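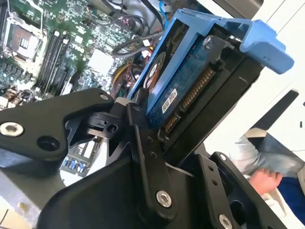 *Julo's gripper holding a hard drive in its blue caddy, with the open computer behind.*

Have you ever picked up a grape without squashing it? Your fingers did something clever there, and Julo, the robot we are building in our shared workshop, has to learn that same trick with computer parts!

A hard drive is where a computer keeps its pictures, games and homework, even when the power is off. The blue holder around it is called a **caddy**. Think of it as a lunch tray – it gives the drive a snug place to sit, and it has a latch handle too. Do you see the gold pins on the drive? Those are its connectors. One is for electricity, and the other, shorter one is for information going in and out.

Julo's hand is called a **gripper**. It's made of stiff black links, and the places where they join up are a bit like your knuckles. When a motor turns, the links all move together and the gripper opens or closes. Squeeze too softly and the drive slips. Squeeze too hard and something might crack (oh dear!), so Honeylyn Macaraeg, who writes Julo's instructions, has changed the squeezing number 11 times since November.

**Try it yourself!** Put on a pair of thick winter mittens and move nine dry beans, one by one, from a bowl to a cup. Then try using only your thumb and one finger. Which way was harder? Now you know a little of how it feels to be Julo.

And please ask a grown-up before you open any computer, even an old one that's unplugged.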